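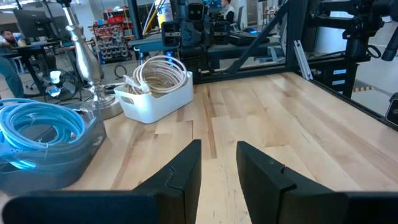 The Long Table, and What Lives On It

Every workshop has a surface that was meant to be kept clear. Ours is the long maple one at Jindell, built from strips in every shade between cream and honey, and handsome enough that people put things down on it just to have an excuse to stand near it. The gallery for March is about cables, baskets and the optimistic business of giving everything a home.

Blue cable, grey-blue bin
The shallow bin came from the Prurix clear-out and was the only one with its corners intact. Blue cable goes in blue-ish plastic, which is as close as we get to a filing system. It is coiled, mostly, with a few loops over the rim and the odd connector sticking up for air.

White basket, pale cable
A proper basket with a handle cut into the front, so it can be carried back to the shelf. It has not yet been carried back to the shelf. The cable inside is a whitish beige, a shade the catalogue at Sachdeva lists as 'stone', and one plug hangs over the side as if waiting for a lift.

The silver stand
Tall, polished, with a turned column like a banister that has gone up in the world. It arrived with a job lot of 116 bits and pieces, and has been voted off the table twice. It shows fingerprints beautifully – please use a cloth.

The maple top
Oiled every spring, wiped down at six in the evening, and never, under any circumstances, a place for mugs. The strips run on the diagonal if you stand where the kettle is, and dead straight if you stand where the work is.

The black cabinet
Three small white labels on the drawers, all of them written in a burst of enthusiasm. Cable ties are in the middle one. Cable ties are also in the other two.

The aluminium bar
Leaning, for now. It belongs to the Cimulura shelving, which was 980 millimetres wide on paper and needs a gap we haven't got. Anyone with a use for it should leave a note in the tray by the door.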